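Handheld Gripper Recording: Frequently Asked Questions

Recording rules for sites working under the Sterkach practice, issue 3. This page replaces the May issue. Last changed 15th April.

Who do these rules apply to?

Anyone who records with handheld grippers at a Clellulov or Fosbridge site, and anyone who checks or labels those recordings later. They apply to two-handed and one-handed work. They don't apply to robot playback, which has its own page under Cell Safety.

Do I have to follow all of it?

Where a rule says "must," yes. Where it says "should," your site lead can approve something else, in writing, before the session. An approval covers one task at one station. It does not carry over to the next task.

How should the grippers be at the start of a take?

Open, and empty. Open both grippers to the working width on the task card and hold still for a slow breath before you move. The wrist view at that moment is what the checker uses to confirm that both fingers are in view and nothing is between them.

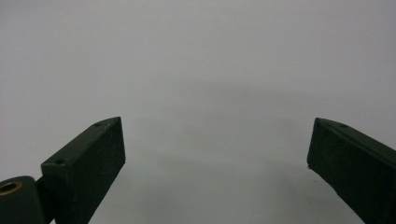
Wrist view with the fingers open and nothing held.

If a finger is missing from the wrist view, stop and refit the camera mount. Don't fix it by holding the gripper at a different angle. The offset between camera and fingertips is stored once per gripper, and every take after that depends on it.

What has to be checked on the fingers?

Look at the fasteners, the pivots and the faces that touch the object. A finger must be replaced if it has a crack, if it rocks at the pivot when closed by hand, or if a contact face has lost enough material to change how an object sits. Small marks and rough corners away from the contact face are allowed, but write them in the gripper log the first time you see them. Fingers are swapped in pairs. Do the width calibration again after any swap, even if the new pair came out of the same batch.

How often is calibration due?

Every 50 takes, and also:

after a gripper is dropped
after a finger swap
after a cable is unplugged at the gripper end
at the start of a session, if the grippers were used by another site in between

What surface should I work on?

A plain board, lighter or darker than the objects, with no print on it. It must lie flat and it must not slide when you press on it with a closed gripper. The board may cover most of the table. Wipe it before the session and after any task that uses food or powder.

Shadows on the board are fine. Glare is not. If you see a bright patch in a wrist view that moves as you move, change the lighting before you record.

How many objects can be on the board?

Only what the task card lists. Boxes, tape rolls, phones and drinks go somewhere else. For a put-in-container task, that means the container and the item that goes in it. Place them by hand, take up the grippers, and then start.
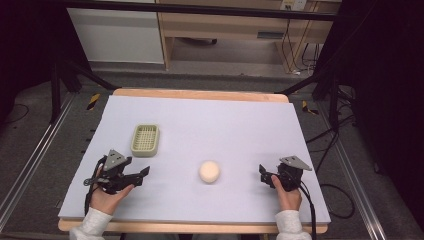
One operator at Fosbridge wrote in to say that this rule costs more time than it saves, as the grippers have to be put down between takes to reset the objects, and asked whether the reset could be done with the grippers themselves. We looked at this for the current issue. Resetting with the grippers is now allowed as long as the recording is stopped first. A reset that ends up inside a take looks like a second attempt at the task, and the checker has to cut it out by hand.

Where do I put the objects between takes?

Vary them. The task card gives a region for each object, and you should use all of it over the course of a session, including the parts that are awkward to reach. Change the turn of the container as well as its position. A full set for one task is 140 takes, and the checker will send a set back if the start positions bunch up in one area.

Do not use tape or pencil marks on the board to find positions.

What about cables?

Each gripper cable must run back past the wrist and off the near side of the table, with enough slack that you can reach the far side of the board without feeling a pull. A cable must not cross in front of the fingers. Cables on the floor should be kept out of the place where you stand and out of the way you walk in. 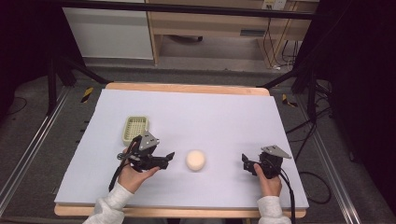 Before the first take, reach both grippers to each corner of the board in turn. If a cable catches on the table, move it and do the reach again. Clips on the forearm are allowed. Loops around the wrist or fingers are not, as they can't be let go of quickly.

Is there a rule about clothing?

Sleeves must end at the wrist or be snug there. No loose cuffs, bracelets or lanyards. Plain colors are best. Gloves need approval from the site lead.

Can I move the stand or the rails?

No. The overhead camera position is measured from them. If something gets bumped - even slightly - stop, tell the site lead, and run the overhead check (card 146) before going on. Takes recorded after a bump and before the check are thrown out.

What do I do if I drop an object?

Keep recording if you can pick it up again with the grippers and finish the task. Mark the take "recovered." If the object leaves the board, stop and mark the take "failed." Failed takes are kept. Please don't delete them at the station.

How should a take end?

The same way it starts. Open both grippers to the working width, move clear of the objects, and hold still until the tone. Takes that stop while a gripper is still closed are flagged by the checking software, and someone then has to look at each one. In the last Clellulov review, 314 takes were flagged for this one reason.

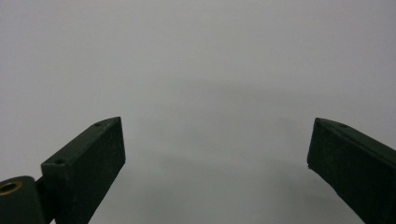
Wrist view, gripper open over a clear surface.

Our grippers are the Kuhlmann type. Is anything different?

Only the width setting and the log sheet. Use the Kuhlmann sheet, which has a line for the pivot bushings. Everything else on this page applies.

Who do I ask about a rule that isn't here?

Your site lead first. If the answer would be useful to other sites, the lead sends it to the Sterkach rules desk and it is considered for the next issue. Until then the site lead's answer stands for your site only.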